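Trays, Trays and More Trays: Small Ways to Keep a Busy House in Order

Posted Dec 3, 2021 in Kitchen and Home

I got asked in the comments under the pantry post what the one thing is that I'd buy first if I were setting up a house all over again, and I'm afraid my answer is going to disappoint anybody hoping for a gadget. I'd buy trays. Cheap ones, old ones, school cafeteria ones, the kind with a lip around the outside so that things don't roll off. I have far too many and I use every single one of them, and since the holidays are coming and half of us are about to have more people and more mess under one roof than the roof was built for, I thought I'd write down everything I do with them. Get yourself a cup of something, this runs long.

Choosing a tray

Go for a rim. A flat board is a lovely thing for cheese but it won't hold back a spilled glass of milk, and the whole point of most of these ideas is that the mess stays put. A rim as high as the first joint of your finger is plenty.

Plastic is my everyday choice. It's light, it doesn't clang when you set it down at six in the morning with people asleep upstairs, and you can scrub it in the sink without a second thought. Metal is better near the stove. Wood is prettiest and I keep mine for company, because it doesn't care for being left damp and I'm a person who leaves things damp.

Measure before you shop! I once came home from a yard sale in Lukthorpe with a stack of five gorgeous enamel trays that didn't fit in my refrigerator, my dishwasher, my oven or any cupboard I own. They lived on top of the water heater until I gave them to my sister. Write down the inside width of your fridge shelf and keep it in your wallet, and while you're at it write down the depth too, with the door shut (the door shelves stick in farther than you'd think).

If you like color, use it. We have a red one for raw meat, and it's been the red one for so long that even the teenagers know not to put toast on it.

The breakfast tray

Everything that comes out every morning lives together on one tray in the cupboard: jam, honey, peanut butter, the sugar, the little jar of cinnamon. Out it comes in one trip, back it goes in one trip. Before we did this I was making what felt like a hundred journeys across the kitchen in my socks, and there was always a lid left behind. The honey drips on the tray now and leaves the shelf paper alone, and on the weekend I rinse the whole thing under the hot tap.

The same goes for taco night, by the way, and for anything where people build their own supper. Load it in the kitchen, carry it once.

In the refrigerator

Put a shallow tray under anything that's thawing. I know you know this. I knew it as well, and I still spent an evening in July with the bottom drawer out on the lawn and the hose going.

I also keep a tray on the middle shelf marked "eat this first" with a strip of masking tape. Half an onion, the end of the ham, two spoons of rice. Whoever's hungry starts there. I won't claim that it has changed our lives, but I used to scrape a good deal more into the compost than I do now, and lunch gets decided faster.

A third one holds the jars with sticky bottoms, the pickles and the maple syrup and the hot sauce. Pull the tray out like a drawer and you can reach the mustard at the back without knocking over the olives at the front.

By the back door

Boots go on a tray. For years I used towels, and all I got was wet towels. A big boot tray is a fine thing but two old cafeteria trays side by side do the same work, and you can carry each one to the sink without tipping grit down your front. If you want to get fancy, lay a single layer of smooth pebbles in the bottom and the water runs down between them while the boots stay up out of it. I did this one winter and it looked very handsome until the dog decided that pebbles were toys.

A smaller one on the hall shelf takes keys, sunglasses, and whatever falls out of coat pockets. Empty it when it's full. Don't be stern with yourself over it.

Projects you can't finish tonight

I think I love this use best. Any job with small parts gets done on a tray: a jigsaw, beading, a clock with its back off, the mending. When it's time to eat, the job moves to the top of the bookcase exactly as it was, and comes back down after the dishes. I line mine with a piece of felt for beads and with a damp paper towel for anything sandy.

For screws, I put down a sheet of paper first and draw the thing I'm taking apart (badly), then set each screw on the drawing where it came from. I took apart our old Siltus hand mixer this way to get at a rubber band that had wound itself around the shaft, and for once in my life there was nothing left over when I put it back together.

Jigsaw people, sort your edges onto one tray and your sky onto another. We did an 800 piece harbor puzzle last winter with six trays going and a cat in the house, and we only lost one piece, and I maintain that one was never in the box.

Kids and paint

Give each child a tray and tell them the tray is their studio. Paint, paper, water cup, brush, all inside the rim. It keeps elbows apart as well as paint off the table. For glitter I won't hear of any other way. Tap what's left over into one corner, bend a card into a chute, and pour it back in the tube.

Play dough, the same. Dried rice with scoops and funnels, the same, though put a sheet on the floor anyway, you'll thank yourself.

Getting stains out of plastic trays

I promised to come back to this one, as so many of you asked. Tomato, turmeric and blackberry are the worst offenders at our house.

Start with dish soap and warm water and a soft brush, and leave it soapy for a while before you scrub. Most of it will go. For what's left, make a paste of baking soda with just enough water that it sits up on a spoon, spread it on the stain, and go do something else for an hour. Rub it off with a damp cloth in small circles and rinse well.

If there's still a shadow, put the tray outside in full sun for an afternoon while it's wet. Sunshine is a marvelous thing for turmeric. I've had bright yellow patches fade away to almost nothing, though I'd bring the tray in before evening, as too many days of strong sun can make some plastics go brittle.

Skip the steel wool, please. It scratches, and every scratch is a little ditch for the next spill to settle in. A nylon scrubber will do nicely.

For sticky price labels, rub in a bit of cooking oil with your thumb and wait ten minutes, then wash. I had a Poulain serving tray with a label that had been on there since the day I got it, and it rolled right off in a gray worm. Very satisfying.

Smells are mostly a matter of airing. A tray that's held fish can be wiped with white vinegar and water, half and half, and stood on its edge to dry with some air on both sides. Never stack them wet! They stick together with a horrible suck and they smell like a pond.

Stopping the slide

If your tray skates about on a smooth table, wring out a dishcloth and lay it flat underneath. For a longer fix, cut four squares from the rubbery mesh that's sold for lining drawers and set one under each corner. I bought a 50 inch roll of the Miltel kind at the hardware store and there's still plenty of it left, even after doing every tray and both cutting boards.

Inside the tray, for glasses, a cloth napkin or a paper doily does the trick. Put the heavy jug in the middle and the light things around it, and carry it with your elbows tucked into your sides. My grandmother waited tables and she carried everything that way, up two flights, and she told me never to look at the glasses, just look at where you're going.

Where to keep them all

Upright, like books. I can't say it strongly enough. A pile of trays lying flat means the one you want is always at the bottom, and you'll stop using them out of sheer irritation. A wire file sorter from an office store fits in most lower cupboards and holds six or seven. A tension rod stood up on end between the shelf and the cupboard floor makes a good divider too. Ours go in the gap beside the refrigerator, which was only ever collecting dust and clothespins. 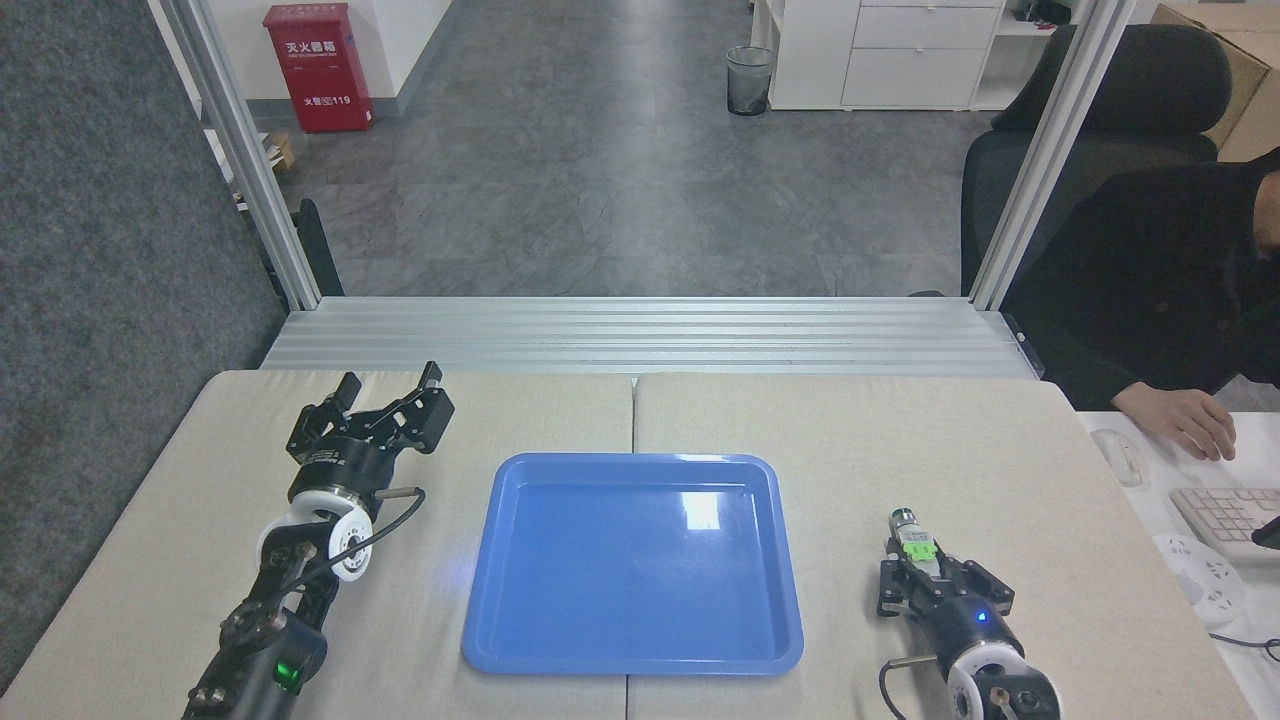
And give the rims a wipe before you put them away, all the way around and into the corners, where the crumbs like to hide. I use an old toothbrush for that and keep it in a mug by the sink.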